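Keeping One Cell Happy: Speaker Notes
Pumphrey user day, afternoon session

Before slide 1

Say hello, check the clicker, move the water away from the laptop. Thank Elfriede Ostermann for getting the talk onto the program, and mention that she wrote the first version of the cleaning sheet, so anything smart in it is hers. Questions are fine at any point. I'd much sooner be interrupted than finish early and stand there.

Slide 1: What we run

One arm, one table, one two-finger gripper with a small camera at the wrist. We call it the Gatberg cell, after the building. It picks up and handles soft household things: bags, pouches, cloths, cases. Soft things are wonderful to work with and terrible to plan for, and I love them for it!

Say clearly that this talk is only about looking after the cell. No models, no scores, no planning. If somebody asks about the planning side, send them to Knut Janssen, who is in the room and likes the question more than I do.

Slide 2: A day at the cell

Morning check, then runs, then a wipe at lunch, then runs, then the evening check. The morning check takes 23 minutes when I do it alone and a good deal less with two people. Show the paper sheet here, the real one with the coffee ring, and pass it around. (Get it back this time.)

Tell the story of last January. We had a week where the arm kept slowing down just before a pick. I checked the joints, I checked the controller, I swapped a network cable that was perfectly fine. Knut came in, looked at the wrist view for maybe ten seconds and asked when we last cleaned the table. I was so annoyed. He was right, of course: our detector was treating crumbs as very small objects and being polite to each one.

That is how table care went from the bottom of the sheet to the top.

Slide 3: Look at the table through the robot

Big point of the first half, so slow down. Your eyes at standing height are the wrong tool. From up there a white table looks clean nearly all the time. Put the gripper low over the surface, open the wrist view full screen, and look again with the room lights as they are during runs. Leave the picture up for a while and let people find the little silver sliver by themselves before pointing at it.

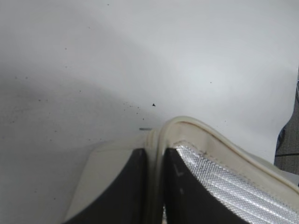 Slide 4: The table routine

Read these at a normal speed. People write them down.

Stop the program and press the stop button before any hand goes near the gripper. Always both.

Pick up anything metal or hard first, with tape or tweezers. If you wipe first you drag it, and then you own a scratch that looks like an object forever after.

Dry cloth next, from the back of the table toward yourself. Then a second, slightly damp cloth over the same path.

Let the surface dry completely. Soft items pick up damp and start to stick to the fingers, and that is a whole different afternoon.

Bring the arm back to the low position and look through the wrist camera again. If you can still name something you see on the table, clean it again.

Aside if there's time: we tried compressed air. Please don't. It moved the dust from the table into the finger mount, and I spent an evening with a cotton swab getting it back out.

Slide 5: Fingers

I could talk about fingers for an hour, so watch the clock. Ours are black, they take all the abuse, and they are the cheapest part of the cell to replace. Use that! We keep 3 spare pairs in the drawer under the controller, bought from Vilteda, and we change a pair as soon as a tip feels smooth under the thumb. Don't wait for drops.

The thumb test: clean, dry thumb, drag it down the inside face from tip to base. You should feel the ribs the whole way. If there's a shiny patch, wipe it with a little alcohol and try again. Still shiny means swap.

After a swap, close the fingers on a sheet of paper and tug. The paper should hold evenly on both sides. If it turns as you pull, one finger is seated crooked. Back it off, clean the mount face, seat it again. The screws go to the torque on the card that came with the fingers, and the card lives in the drawer with them. Ours went missing for a while and we all tightened by feeling, and everybody's feeling was different.

Slide 6: Checking the gap with a real item
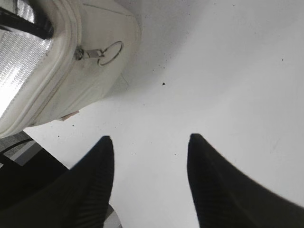

We finish every finger change with a dry run on something awkward from the item shelf, at 25 percent speed, hand on the stop button. The padded white bag is one I like to talk about, because it asks so much of the setup. It's a pale item on a pale table, so the edge is hard to find, and there's a metal ring on the zipper pull lying flat on top, just the kind of small hard thing that can end up between a finger and the fabric. Start the approach with the fingers open and look at the gap between the tips in the wrist view. You want clear table between them and both tips at the same height. If one tip sits lower, go back to the mount.

Straps and loose handles: decide before the run where they lie, and write it on the sheet. Elfriede insists on this, and I fought her on it for a month. Then two of us set up the same item in two different ways and spent a morning comparing results that couldn't be compared.

Slide 7: Cables and the edge of the table

Quick one. Walk around the cell with the arm parked and put a finger on every cable. Anything that can be pulled by an arm, a sleeve or a strap gets clipped down. Then run the slowest full sweep you have and watch only the cables. Don't watch the gripper, it's too interesting.

Slide 8: What we log

We use Skovow for the log, but a notebook is fine, and we had a notebook for a long time. Date, who, finger pair, what was cleaned, what looked odd. The "looked odd" box is the best part of the whole sheet. Entry 91 just says "sounds different, can't say how." Four days later a wrist bearing started to grind, and we already had the new one on order because of that line.

Ask the room: what's the oddest thing in your log? Leave a proper silence, someone always has one.

Slide 9: Take a sheet

Blank copies by the door. Change whatever you like on it and send me your version, I'd love to see what other cells need. Hand over to Knut for the planning questions, and collect the coffee-ring sheet from the back row.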